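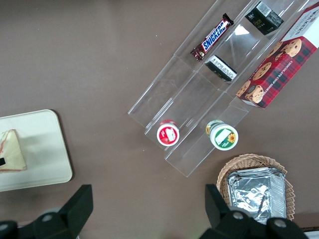 Gripper comparison, part two: parallel fingers on retail shelf items

In the last post I covered mounting and cabling. This one is about the fingers themselves, and about what the wrist camera can and cannot tell the controller once the fingers are close to an object.

The two candidates are the Evarent parallel gripper with its stock angular fingers, and the Fallska two-finger adaptive gripper with linked pads. Both were tested on the same arm, with the same wrist camera, and both were driven by the Yorath controller at its default rate. I changed the finger force limit between objects and nothing else. Viser was used for playback of joint states and camera poses after each run. It did not run during the trials, since on my machine it competes with the camera driver for USB bandwidth.

The table layout is meant to be annoying. A clear acrylic stepped rack holds the small goods in lanes: a Snickers bar, a small black box with a barcode sticker, a black packaged item with a white label, and two small round jars, one with a red label and one with a green one. A box of chocolate chip shortbread in tartan packaging is at the side of the rack. A wicker basket holds a stack of foil trays, and a sandwich sits on a white tray with rounded corners. The tabletop is brown and close to featureless.

Camera

I started with the camera because most of the failed grasps traced back to it. The sensor sits behind the fingers and looks out between them, so the fingers fill the lower part of every image. With the Evarent fingers open, the right one hides part of the basket and the foil trays when the arm is at its home pose. This is a fixed occlusion and can be masked. I drew the mask once by hand at full open and once at full closed, and interpolated on finger width. That is crude but it holds up. The screw heads in the fingers are useful here, as they give round gray features that move rigidly with the finger and can be used to check the mask.

The Fallska linkage is worse for masking. Its pads rotate when they make contact, so the silhouette depends on the object as well as on the commanded width. I gave up on an exact mask and used a generous one, which costs image area in the place where it is most needed.

Clear acrylic is the other camera problem. The dividers show up as thin pale lines where the edges catch the light, and almost nothing in between. Depth from my stereo unit returned the table surface through the rack on most pixels. I ended up fitting the rack as a known model from its front edges and adding the dividers to the collision scene from the fit. After that the arm stopped clipping the lanes. Before that it clipped them often.

Trials

I ran 342 grasps in total, split evenly between the grippers. A grasp counted as good if the object was lifted clear, held for 15 seconds, and set down without a regrasp.

Jars. Both grippers did well. A round jar between flat parallel plates makes two line contacts, and I expected it to roll out. It did not, provided the approach was vertical and centered. The limit is finger thickness. The Evarent plates need space on both sides of the jar, and the lane dividers do not leave much. Approaching at the lower end of the lane and gripping above the divider solved it. The Fallska pads are thinner and tolerated more offset.

Candy bar. The bar lies at an angle to the arm base, so wrist yaw has to match the lane direction. Evarent was better here. The flat plates close on the long sides and the bar stays level. The adaptive pads tended to curl under, lift one side, and catch on the acrylic.

Cookie box. Large, light, and easy to crush. At the default force limit both grippers dented the carton. I lowered the limit until the dents stopped, and the box could still be lifted across its narrow dimension. The printed cookies confused my segmentation more than the gripper. The model proposed round graspable objects on the face of the box. I filtered these by plane fit.

Foil trays. The worst item for both. The stack is reflective, the rims are close together, and the basket rim limits the approach angle. Picking one tray from the stack was unreliable with either gripper, and picking up several at once was the usual failure. 46 of my failed grasps were foil. Suction might do better on a flat tray bottom, but the crinkled parts would leak. I have not tried it.

Sandwich. I wanted a soft object and this was the cheapest one. Position control is the wrong mode. With force control at the lowest setting, the Fallska held it without much deformation. The Evarent has a minimum force below which the fingers stop moving because of friction in the slide, and that minimum is already more than bread wants.

Controller notes

The Yorath reports finger position and motor current, and the current signal is noisy enough that contact detection needs filtering. A short median filter worked. A longer one delayed the stop and showed up as extra squeeze on the carton. The position signal is clean, and for rigid objects I now use it alone: if the commanded width keeps falling and the measured width does not, there is contact.

Finger wear was not visible on either set after 2,000 open and close cycles, which I ran separately with no object.

Current state

The Evarent stays on the arm for now. It is easier to mask, easier to model in the planner, and its failures are repeatable. For soft goods I would switch to the Fallska. A set of thinner plates for the Evarent is on the printer, with the same screw pattern, and I will rerun the jars and the foil with those in January. The force floor will not change with new plates, so the sandwich is off the list until I can do something about the slide friction.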